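Urnine Shared Workshop - Course Handout 4
Bin Picking Cell: Work Area, Bin and Calibration 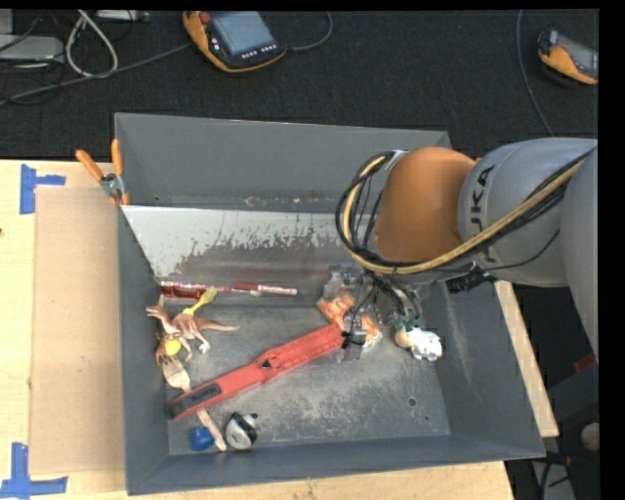 Handout 3 ended with the arm bolted down, the base frame set and the tool center point taught. This session covers the work area. By the end of it your group should have a bin the arm can reach in every corner, a calibrated fixed camera, and a first log of pick attempts.

4.1 Fixing the bin

The bin must not move between calibration and picking. A shift too small to notice by eye is enough to put the fingers into a wall. Our bin is metal with sloping sides, and one spring clamp on the rim at the upper left corner has been enough so far. The clamp goes outside the corner with only its tips over the edge. Check in jog mode that the wrist clears the handles at the highest approach pose.

The cardboard sheet to the left of the bin is marked with blue tape at its outer corners. Do not peel the tape. If a strip lifts, press it back down and rerun the check in 4.3.

The bin finish is worn. The sloped panel on the far side has lost its pale surface in patches along the lower edge, and the floor is scratched through the center and toward the right. These marks matter for segmentation. An early version of the Prilluvus script returned scratches as thin objects and sent the arm after them. Capture a background with the bin empty at the start of every session and subtract it. Do not reuse a background from an earlier session.

4.2 Cables and hose

The hose and the cable bundle run outside the arm and loop at the wrist. Leave enough slack for the full wrist rotation, and no more. A loop that hangs too low will drag across the contents of the bin and change the arrangement after the camera has taken its frame.

Before running any program:
Jog axis 6 to both soft limits with the gripper above the rim.
Watch the loop through the whole travel.
Check the thin wires at the gripper for tension.
Lower the gripper to the bin floor at each corner and repeat.

Keep the pendants within reach behind the table, with their cables clear of the arm. One person holds the pendant at all times when the drives are on. The red button is tested at the start of each session.

4.3 Calibration

The camera is fixed and the target moves with the arm. Take 15 poses spread through the volume of the bin, including low poses near the walls. Poses taken only above the rim give a good residual and poor picks.

Accept the calibration if the residual is under 2 mm. If it is over, look first for a pose in which the target was partly hidden by the hose, remove it and solve again. If this does not help, check the tool center point from Handout 3.

The Rungrueang plate has a glossy face and reflects the ceiling lights. Turn off the row over the bench before capturing.

4.4 Objects

Load the bin with mixed items. The current set includes a long red plastic tool, a pen and a marker, a wooden fork, a yellow-green spoon, a toy dinosaur and other small toys, and a crumpled orange-and-white item in clear plastic. The set was chosen for the following difficulties.

Clear plastic: depth readings drop out or land on the surface below. Fill the holes before computing normals.

Long thin items: grasp near the middle, across the long axis. The fork often lies under something else, and lifting it by one end tips the pile.

Overlap: the segmenter tends to merge a small toy with whatever is on top of it. Pick the top item first and take a new frame.

Items against a wall: one finger needs room between the item and the metal. If there is none, skip the item and mark it as blocked.

4.5 Settings

Approach speed above the rim: 300 mm/s
Settling time before each frame: 1000 ms

The settling time looks long. It was raised in December, when round items were still rolling as the frame was taken. Leave it alone until your log is complete.

4.6 Log

Record each attempt on one line: item, grasp pose, result, and cause of failure if known. Use the Indix sheet, with the same cause codes as last session - free text cannot be sorted later. Refill the bin by tipping items in from a tray. Placing them by hand produces arrangements that are too easy.

Logs are due at the start of the next session. Handout 5 covers grasp ranking and uses them as input, so missing cause codes will have to be filled in before you can start.

Revised 12 Jun 2019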